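The Seventeenth Coffee

By the time I met the man from Prikdale I had been on 17 first dates in 11 months, all of them over coffee, because coffee has a natural end. Dinner can go on for hours. A cup of coffee is finished when you say it is, and I had gotten very good at drinking fast.

The dates came from Lumenta, which charged a monthly fee and called its customers "hearts." You had 1,219 hearts within driving distance, it told me the night I signed up, and I remember thinking that was more than the population of Haren, where I grew up and where I'd already dated everyone I wasn't related to. The first of the 1,219 talked about his boat. The second one was selling the boat, a different boat, and wondered if I knew anybody. I won't go through the whole list. There was a dentist who looked at my mouth a lot. There was a very handsome man who cried over the menu, and I sat there patting his sleeve and wondering if the muffins were fresh.

My sister said I was picky. She married her lab partner at twenty-two and has given romantic advice ever since, the way people who inherit a house will tell you about real estate.

"What did he do wrong?" she'd ask.

"He called me 'young lady.'"

"That's nice."

"He's a year younger than me."

The man from Prikdale had one photo, of himself standing next to a horse, and his profile said only that he liked soup. After sixteen men who were passionate about travel, I found that restful. I wrote back and asked what kind. He said it depended on the day. We agreed on Monday, at four, at the Zenon, a café that had once been a movie theater and still sloped toward the front, so that if you dropped a spoon you had to go and get it.

I was early. He was earlier. He had taken a table at the bottom of the slope and had a folded matchbook ready for the short leg, and when I sat down he said, "It still wobbles, but less," and that was his entire opening.

I waited for the rest of it. With the others there had always been a rest of it – the job, the ex-wife, the knee. He stirred his coffee. I stirred mine, and I don't take anything in it.

"I should tell you," I said, "that this is my last one. I'm quitting after today."

"Coffee?"

"Dating."

He thought about that. "Then I should've worn the other shirt," he said.

I looked at the shirt. It was a perfectly good shirt, except that it was buttoned one off all the way down, so that he seemed to be standing on a hill even while sitting on one. I decided not to mention it. Then I decided that a woman on her last date could mention anything she liked.

"Your buttons are wrong."

He looked down. "Huh," he said. "I've been to the bank like this."

And he left them. He didn't get flustered or run off to the men's room. He asked if I was hungry, and I said I never ate on these, and he said the soup was tomato, and he went up the hill to order two.

It was not good soup. I'd like to report otherwise. It tasted like a can, and there was a skin on it. He ate his slowly and told me about the horse, which wasn't his. He had been waiting for a bus, and the horse had come up to the fence, and a woman at the stop had offered to take the picture because she thought they looked like a couple. He'd driven 792 miles that summer to a cousin's wedding, he said, and nobody there had taken one picture with him in it, so the horse was what he had.

I noticed my coffee had been gone for half an hour.

My sister called at six, right on schedule, to hear what was wrong with him. I was still at the Zenon. I let it ring, and it slid a little way down the table with every buzz until he put out one finger and stopped it.
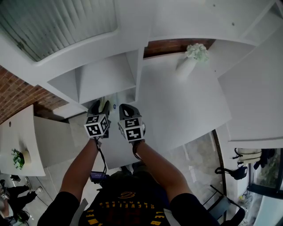

"So did you quit?" my sister asked, when I finally called her back.

"I quit coffee. We're having dinner on Thursday, and he's bringing the matchbook."

There was a long silence on the line while she looked for something to object to.

"What was he wearing?" she said.

"A shirt."

"What kind of a shirt?"

"It depended on where you started," I said, and told her I had to go. I canceled Lumenta that night. It asked me to choose a reason from a menu, and none of them had to do with soup, so I picked "Other." Then it asked if I was sure, and told me there were still plenty of hearts in my area, and offered me the next month at half price.

I'll admit I looked at the offer for a minute. It was a pretty good discount. Then I went to the kitchen to see if I owned any crackers.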